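4.2 Wall color and reported concentration

The claim that colored walls help people concentrate appears in paint brochures, office design guides and a fair number of published studies. We started this project willing to believe it. After working through the material from the Zornik and Clullis offices, we find little that would persuade a careful reader.

The Zornik survey is the one most often cited to us. It reports that 75 percent of staff felt "more focused" after their floor was repainted in May. The staff knew the walls had been repainted, knew why, and filled in the form 2 weeks later, with the smell of paint presumably still in the building. The lighting was replaced during the same works. Any of these could move a self-rating, and the survey has no comparison floor that would let us separate them.

The Clullis study did better on design, with 30 participants doing a proofreading task in a green room and again in a gray one. Its weakness is the order. Everyone did the gray room first, so practice and color cannot be told apart. The authors mention this in a footnote and then go on to recommend green.

A second problem is what counts as neutral. Both sources treat gray as a single condition, yet a light gray wall behind a pale white tabletop (Figure 2) is a different visual setting from the same paint behind dark furniture. Neither source reports the color of the work surfaces.

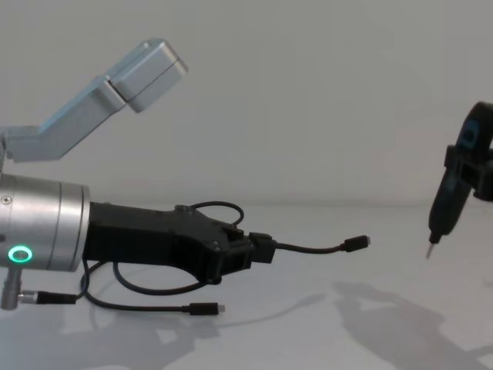 Brightness is the obvious suspect. Pale paint sends more light back into a room, and in most of the comparisons we read, the colored wall was also the darker or the lighter one by a wide margin. A difference credited to hue may be a difference in light level — and light level is cheap to measure, which makes its absence from both reports hard to excuse.

We do not claim that wall color has no effect. A small one would be easy to miss with samples of this size. The Sani questionnaire, with 600 responses, might have settled part of the matter, but it asked which color people liked, and liking a wall is a poor stand-in for catching errors in a page of text. We therefore leave the Sani responses out of the pooled estimate in Section 4.3.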